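4. What the students did with the robot

4.1 The club and how it ran

I should say at the start that I'm not a neutral observer. I ran the club, I ordered the pizza, and I was usually the one holding the emergency stop. So please read this section as a report from inside the room, with all the fondness that implies!

The club met from January until the end of the spring term, in the evenings, with 13 students who had signed up from three different courses. Most of them were second years. Two had built line-following buggies at school and the rest had never touched a robot of any kind, although nearly everyone had written a bit of Python. We called the project Lokeck, after a misspelling on the first sign-up sheet, and the name stuck so firmly that it ended up on the storage cupboard.

We gave them one shared goal: teach a two-armed robot to tidy a table of everyday things by showing it how. One student drives the arms by hand through a pair of leader handles, the rest of the pair watches and keeps the log, and each run is saved as one demonstration. I'd expected the driving to be the fun part and the logging to be the chore, but the students argued far more (and more cheerfully) over the log. What counts as a failed grasp? If the gripper nudges the bowl and then picks it up properly, is that one go or two? We spent a whole evening on that one, and I don't regret it.

4.2 Choosing the tasks

Natália Salgado, who co-taught the club with me, wanted the students to choose the tasks themselves. I was against it. I had a tidy list of block-stacking exercises left over from an earlier course and I was rather attached to it. She won, and she was right to push -- the block exercises would have been easier to score, but I can't imagine anyone staying until nine in the evening for them.

The students brought things in or borrowed them from nearby rooms, and every pair proposed a task on a single sheet of paper. The sheet had to say where things started, where they should end up, and how a stranger would know the job was done. That last line caused the most trouble. One pair wrote "the bowl is somewhere sensible", which we read out to the group and then had a very good chat about.

The tasks that survived fell into two families. In the first, one arm does the work and the other keeps out of the way. Moving a bowl across the table is of this sort. In the second, both arms are needed, or at least both arms help: steadying a large bottle with one gripper while the other goes for the pump, for instance. We let each pair start with a task from the first family and move on when they felt ready, and we didn't set a date for that. Some pairs moved on in their second session. One stayed with the bowl all term and became extremely good at it.

4.3 A typical session

A session opened with a short check of the arms, which we did together out loud. Then one pair set up the table while the others looked over the previous week's recordings. We used Pluneo for the recordings, a small viewer written by a former student, which plays the camera views next to the joint positions and lets you drop a note at any moment. It's slow and it crashes if you scrub backwards too fast, but the students could learn it in five minutes and that mattered more to me than speed.

Figure 2 is from the head camera, with the table laid out for work on the soap and the bowl. The vases of dried flowers and the hat stand had their place on the far table, and the students were keen on keeping a bit of clutter in view. Their thinking was that a model trained on a bare table would only ever know a bare table. I can't claim we tested this properly, and I come back to it in Section 6.

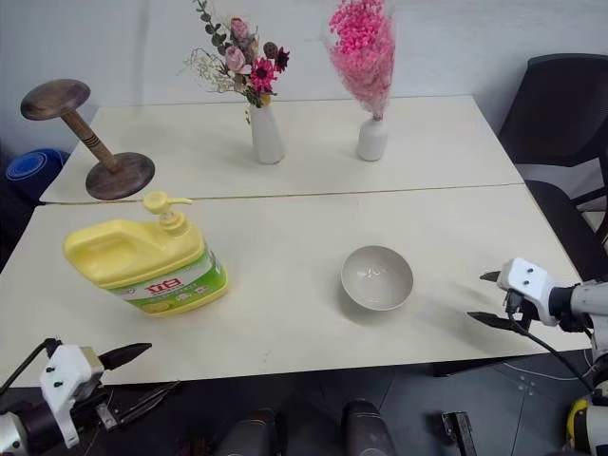 Figure 2. Head camera view of the workspace, with both grippers in view.

By the end of term the club had saved 593 demonstrations. I had hoped for 3,000, which tells you how little I knew about the pace of a student club, and I've since stopped quoting targets at people. Driving well takes practice. In the early weeks the pairs tended to rush the approach and then stop dead just short of the object, with a long pause while they worked out which way the wrist would turn. Those pauses are all in the data. We talked about trimming them and decided to leave them alone, partly so that the students could look back and see how they had started.

4.4 What the students wrote down

Each pair kept a paper notebook as well as the digital log, and the notebooks are the part I've gone back to most. The digital log has a fixed set of fields, so it tells you that a run failed. The notebook tells you that the driver was tired, or had swapped hands, or had decided halfway through to try coming at the rim from the other side "just to see". Quite a few of the best ideas began that way.

I coded the notebook entries by hand under three headings (seeing, reaching and holding) and Natália did the same on her own without looking at mine. Where we disagreed, it was mostly over entries that mixed seeing with reaching. A student would write that the gripper "missed", and it wasn't clear to us whether they had judged the distance badly or judged it well and steered badly. When we could, we went back and asked. Often they weren't sure either, so those entries carry both codes in the table in Section 5.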